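Flalent dry goods shelf: progress report to Starkelard, second period
Prepared by Jagadeesh Arumugam, Bhat

Print this page | E-mail this page

1. Where we are

The last report said the shelf layout for long pasta would be settled by July. It isn't settled, and I would rather say so at the top than leave it for the table at the end. We have a shelf, a mat, a mixed lot of packets and a record of 204 placements. What we don't have is a layout I would put my name to.

The grant was for a way of storing dry goods in a very small space, starting with long pasta, that lets a person see what is there and take one packet without bringing down the rest. The proposal, which I did not write, called this "a solved problem in need of tidying up". I have now read that sentence many times.

2. The shelf

The two-tier shelf was picked for its size and its price. It has two levels and a panel at the side, and it's light enough to shift when the mat needs cleaning. For tins or jars I expect it would do perfectly well. Long pasta is another matter. A soft packet laid on the upper level slides, and one stood on end needs something behind it. A box will lean across the shelf quite happily, but then it takes up room that was meant for its neighbours.

Of the 204 placements, 61 were marked as failed, meaning the packet slid, tipped or ended up somewhere other than where it was put. The Fulinard summary sheet gives a better figure, but it leaves out every packet that was put right straight afterwards. I don't think we should use it. A packet that has to be put right has failed, however quickly somebody gets to it.

3. Boxes and bags

We began with boxes only, and the early results were good. I think this misled us. A cardboard box has corners and stands up for itself, and the trial would have looked finished if we had stopped there. Most of the pasta people buy in our area comes in bags, and the bags are where the trouble starts. Clear ones bend at the top once they are upright. Short ones vanish behind long ones.

Laying everything out in a row on the mat first, then moving packets to the shelf one at a time, has helped a bit. You can at least see what you've got. I am not yet persuaded that it is more than a pleasant way of putting off the hard part. The row takes up more of the space than the shelf does, and the space is the thing we were asked to save.

4. Present set-up

Shelf at the back, row of packets in front of it, short red packet at the right-hand end.

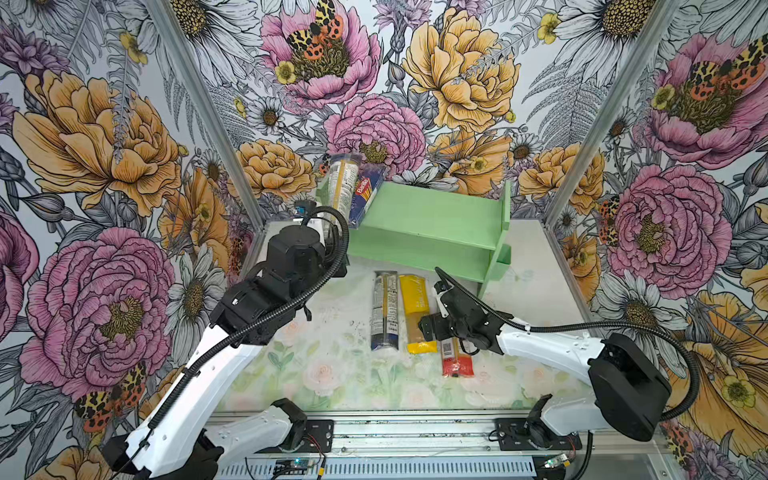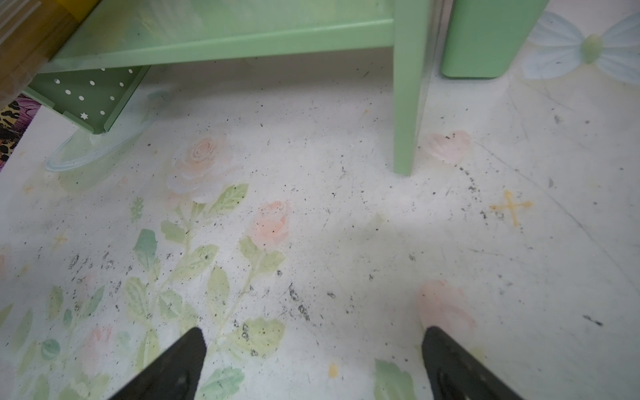 The mat near the foot of the green furniture. The dark specks are the subject of section 5. 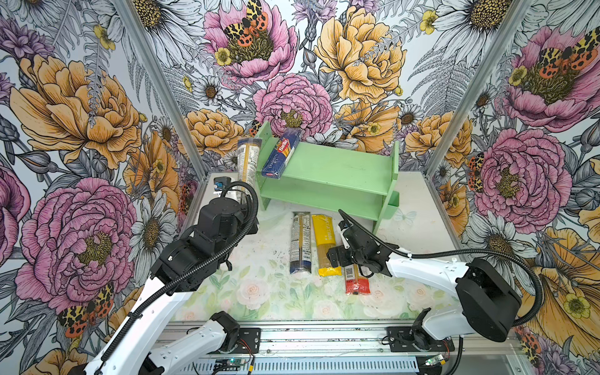

Spaghetti box on the slant across the upper level, clear packet upright to the left of the shelf, three more lying on the mat.
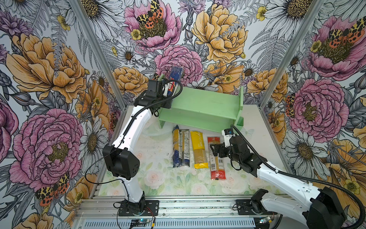

Sowmya Devadiga thinks I am being too hard on the row. Her view, sent in after she read the draft, is that the shelf was never going to hold everything and that we ought to stop treating a packet on the mat as one that hasn't been put away. If people can reach it and read the label, she says, then it's stored, and half of my failures come from insisting on the upper level. She would also keep the flowery mat, which I wanted to swap for a plain one, on the grounds that a cupboard should be nice to open.

I have left her comments in as she made them. She may be right about the upper level. I don't agree that a packet lying in front of a shelf is on it, and I doubt the readers of the final report will either. On the mat I have given way.

5. Cleaning

This was not in the plan and should have been. Dark bits collect on a pale mat and show up badly. The plan assumes a wipe once a week. The log has 19 cleans for the period, which is more than that, and the mat still isn't what I would call clean. Whatever layout we end up with has to let someone get a cloth right up to the legs without emptying everything first. The present one does not, as the row is in the way.

6. Spending

Within budget, mainly as so little has been bought. The money set aside for a second shelf has not been touched. I am against buying one until we know what is wrong with the first, and I would ask Starkelard not to read the underspend as a saving. It will be needed.

7. What happens next

Two changes are planned. The first is a low front edge on the upper level, to stop bags sliding forward. It's cheap and can be taken off again. The second is a trial of Sowmya's rule, with boxes on the shelf, bags in the row, and nothing marked as failed unless it moves by itself. I expect her rule will give us a much better number. Whether it gives us a better cupboard is a separate matter, and I have asked for the two counts to be kept apart so that anyone can compare them.

The bag clips suggested at the last meeting have been dropped. They made the packets top-heavy, and one of them would not come off.

Rice, lentils and flour stay on hold. I know the funder was hoping to see flour in this report. With 61 failures on pasta alone, I can't see the sense in bringing in something that makes more mess when it falls.

8. Asked of the funder

Agreement to move the layout deadline back by one period, at no extra cost. Agreement that the Fulinard summary sheet is not quoted outside the project until the two sets of figures have been checked against each other.

J. Arumugam

Contact Bhat | Copyright Bhat, all rights reserved | Back to top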